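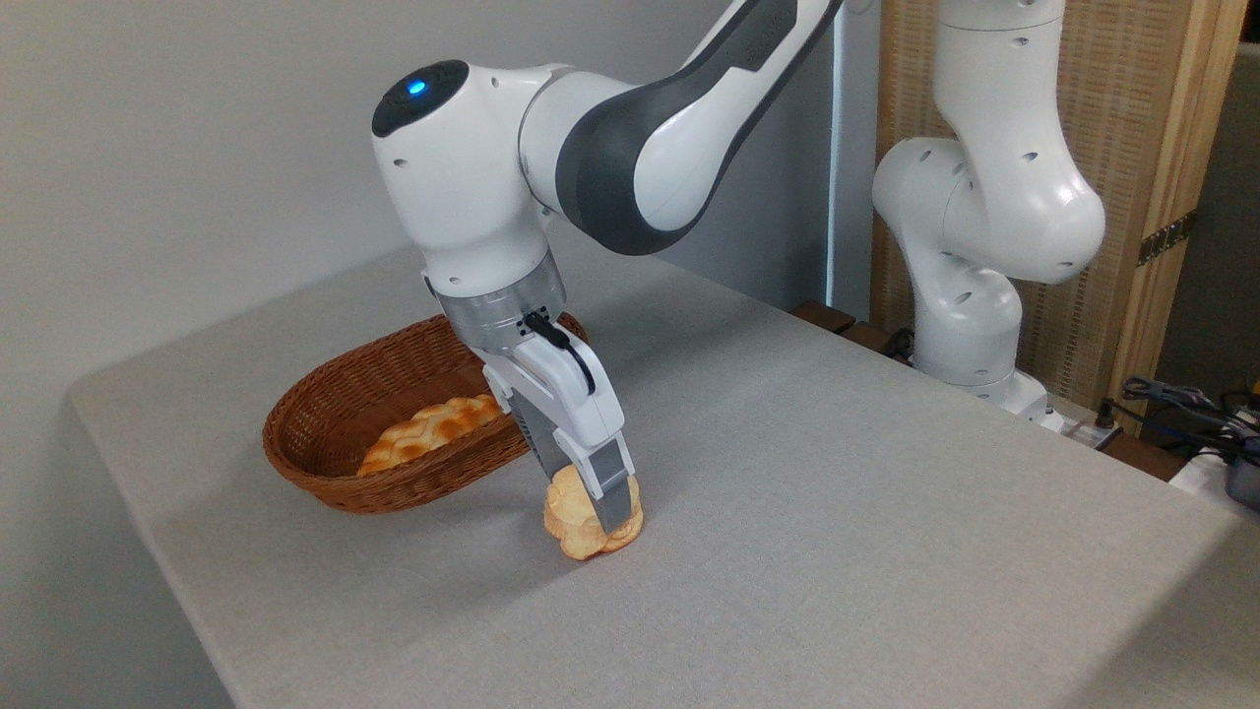

3.2 Bread, basket and cloth

The bread course was treated as a separate unit of the table setting. In the first round of visits, bread service was recorded together with butter dishes and side plates, and the entries proved hard to compare. Some sites placed bread on the table before guests were seated, while others brought it with the soup. From October onward, the basket, its contents and the surface beneath it were entered on one sheet, and all other items were entered on another.

The final set covers 633 bread settings recorded in 43 dining rooms operated under the Andon and Gerow meal programs. A setting was included if the bread was whole at the time of recording and if it was served from an open container. Sliced bread, wrapped rolls and bread handed out by staff were left out. Settings at the Valente site were kept in the set even though that dining room uses smaller tables, as the container and the cloth were of the same kinds found elsewhere.

Three features of the bread were recorded: outline, surface and crust color. Outline was entered as round, long or irregular. Surface was entered as smooth, scored or shaped, the last term covering braided, twisted and knotted pieces. Recorders did not always agree on where a braid ended and a twist began, above all when the strands had merged in baking and left only a bumpy top. The two were therefore joined into a single class. Crust color was judged against a printed strip running from pale straw to dark brown, and pieces with uneven color were given two values, one for the main part of the crust and one for the lighter areas. Figure 4 is typical of the shaped class in this respect: both pieces are golden, with paler areas on a lumpy crust, and a single value would have described neither of them well.

The container was recorded by material, outline and rim. Woven baskets made up the largest group and were divided into round, oval and rectangular forms. The oval form was of particular interest for long pieces. A loaf laid lengthwise along the bottom of an oval basket, as in Figure 4, follows the long axis of the container and leaves its top visible above the front rim. The same loaf in a round basket must either be propped against the side or set across the opening. Both positions were entered as "raised" and were analyzed apart from pieces resting on the bottom. Depth was measured on the inside at the lowest point. Baskets with sloped sides were measured again across the opening – the two widths can differ a good deal, and the upper one alone gives a poor idea of how much bread the basket will hold.

Lining was recorded as present or absent. Where a napkin covered the bread, it was folded back by the recorder and the setting was marked accordingly. Unlined baskets were accepted without further note.

The surface below the basket was recorded as bare, partly covered or fully covered. For covered tables, the color and weave of the cloth were entered, together with any visible crumbs within 30 centimeters of the basket. Light, plain cloths in gray, white or cream were preferred for the detailed records, as shaped bread casts a soft shadow on them and its outline is easier to trace. Patterned cloths were retained in the general set but were not used for tracing. Thirteen settings had to be withdrawn from the tracing work after the cloth was found to have been changed between the first and second entries.

Bread standing directly on the cloth, outside any container, posed a question of classification. The Hindumitz serving guide, which several of the sites follow, treats such a piece as belonging to the nearest basket. The present study follows that rule for counts but records the position of the piece separately. A roll beside a basket and a loaf inside it are thus one setting with two positions. Where two baskets stood at equal distance, the piece was assigned to the one with fewer contents.

Placement of the basket on the table was described in relation to the nearest table edge as parallel, square or diagonal. The diagonal position was at first entered as an error in setting. Staff at two of the Gerow sites explained that they turn long baskets on purpose so that guests on both sides can reach the bread, and the entry was changed to a regular value before the second round. Earlier sheets were corrected where a photograph allowed it. Sheets without a photograph were left as first written, and the orientation of the basket was treated as missing in the tables that follow.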